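Search all products and notes
Enter part no. or keyword
Go

Undine Valve Bench – simulated two-arm assembly task, with demonstration set

Undine is a simulated workbench for people who train two-arm manipulation policies and would like them to fail on something more interesting than stacking blocks. It contains a table, two arms with parallel grippers, and one small brass-colored valve held in a fixture. The valve has a handwheel. The handwheel has to be handled. That is the whole product, and it kept us busy for longer than we budgeted.

The bench comes out of our work on Tambunan, a training method that picks which demonstrations to learn from before it learns anything. Most of our early trouble with two-arm policies came from episodes where the operator had a perfectly good reason to pause and the policy learned to pause too, for no reason at all, with great conviction. Tambunan scores each stretch of a demonstration by how well the next few moves can be predicted from the current joint positions and views, then throws out the stretches that only make sense if you were in the operator's head.

What's in the package

The scene files, with both arms, the table, the fixture and the room.
2,194 demonstrations of the valve task, teleoperated in simulation.
A held-out set of 200 starting layouts for evaluation. Please don't train on these. We will be able to tell, and it will be awkward.
The Tambunan scoring code and the keep/drop labels we used ourselves.
Baseline policy weights, trained with and without scoring.

The task

The handwheel is a separate body in the simulator. Depending on the starting layout it sits on the valve stem or lies loose on the table, and the policy has to cope with either. Arm placement also changes between layouts, as does the angle of the fixture plate. A policy that has memorized one reach will look brilliant on that layout and then spend the rest of the evaluation pawing at air.

Either arm may do the work. We don't assign roles, which sounded generous when we wrote the spec and meant that early policies sent both grippers to the same spot – very politely, and at the same time. Collisions end the episode.

Results

We trained the same network twice for each of 17 random seeds: once on every demonstration, once on what Tambunan kept. The scored version was the better of the pair on every seed. The margin was wide on layouts with the wheel loose and thin on layouts where it began on the stem. We had hoped for a nicer story on the second kind and don't have one.

Most of the gain comes from the approach. Policies trained on everything tend to stop short of the wheel and think it over. Scored policies get there, close the fingers, and make their mistakes afterward, which we count as progress. Training ran for up to 2,000 passes over the data, though the curves had gone flat well before that and we were mostly being stubborn.

We also tried Ider, our older filter, which simply drops slow episodes. It did worse than no filter. Some of the slow operators were the careful ones.

Views from the bench
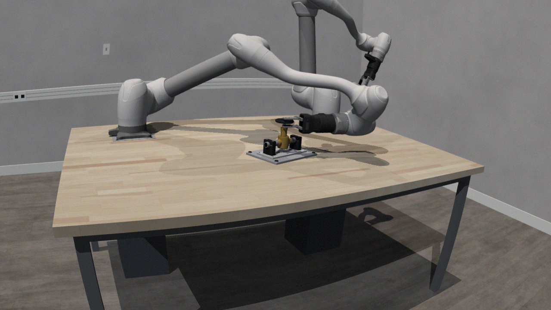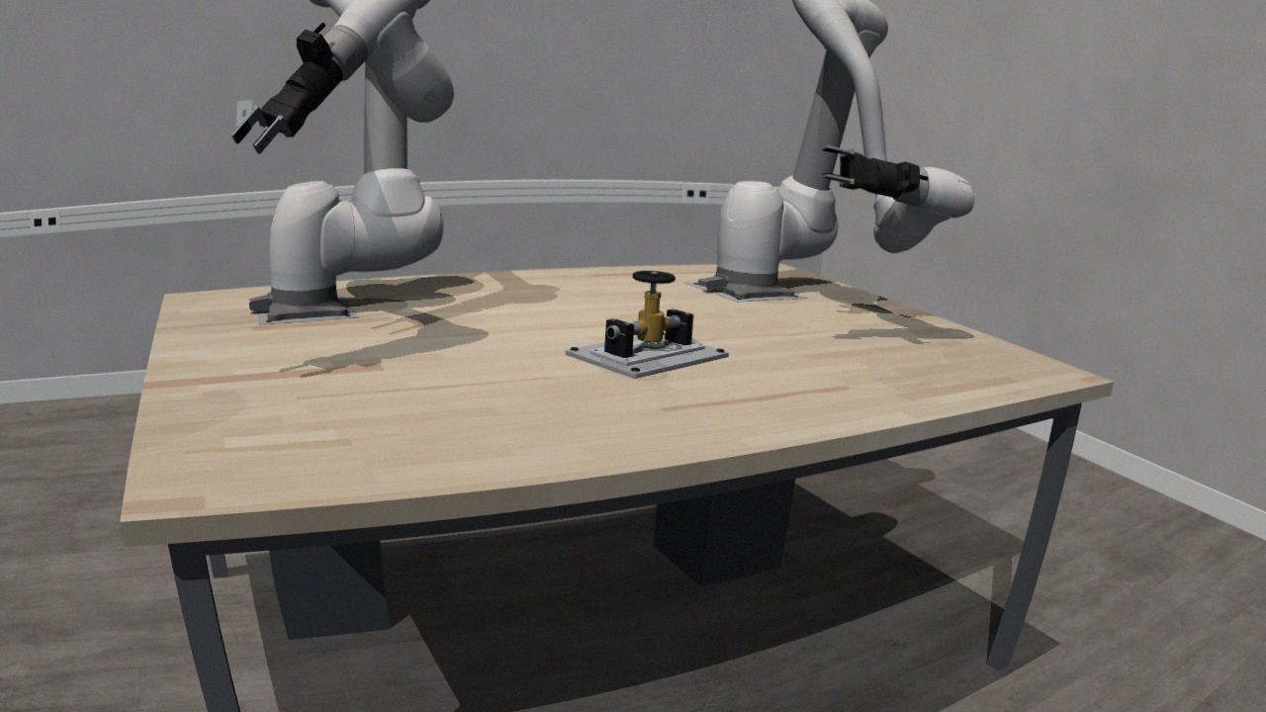
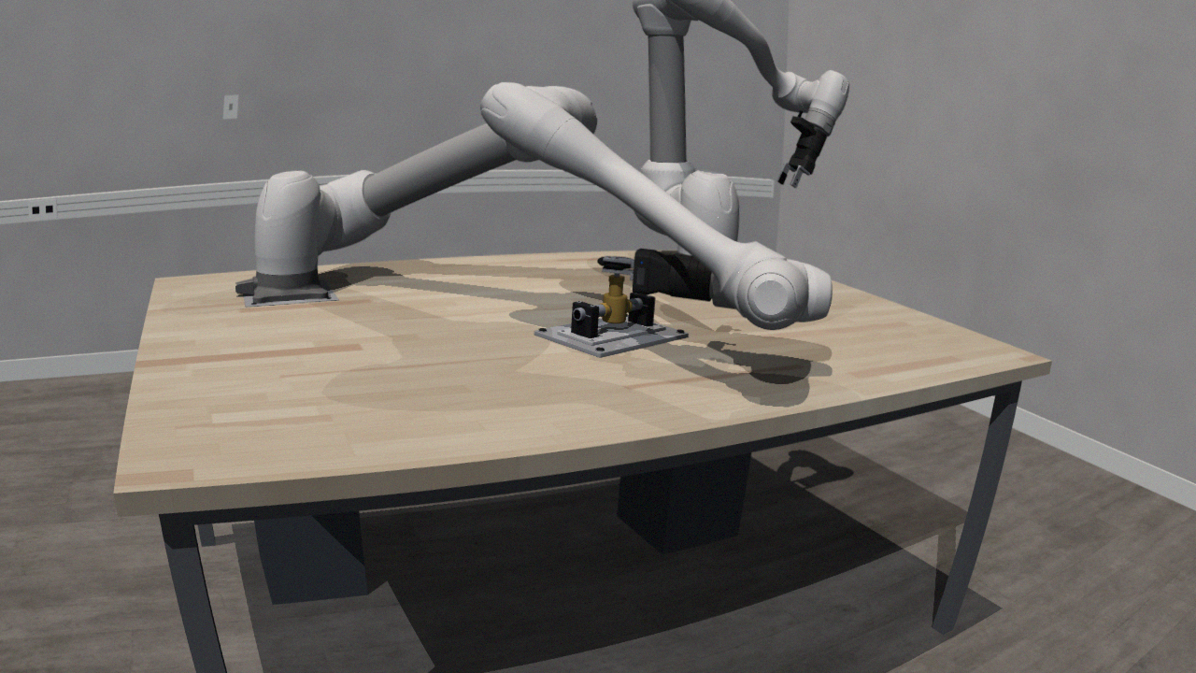

Camera positions are set in the scene file and can be moved. The baseline weights were trained on our default views and take it badly if you change them, so plan on retraining if your real cameras live somewhere else. Textures and lighting can be swapped too, and the baselines mind that less.

Known limits

Contact between the fingers and the rim of the handwheel is stiffer than we'd like. A grasp that looks hopeless will sometimes hold, and we have not tried very hard to find out how often. If you plan to carry a policy over to real arms, lower the friction setting first and see what survives. We have no hardware results for this task and would treat anybody else's with interest.

The scoring code expects both arms' joint positions at every time step. If your logs drop samples, fill the gaps before scoring, or Tambunan will decide your operator was confused and bin the episode.

Licensing and support

Undine is supplied by Irton under a research license covering one lab, with any number of machines. Commercial use is quoted separately. Support is by email and is answered by the people who built the bench, usually in the morning, before anything has crashed. The next update is due in December and will include softer finger contact and a second valve body.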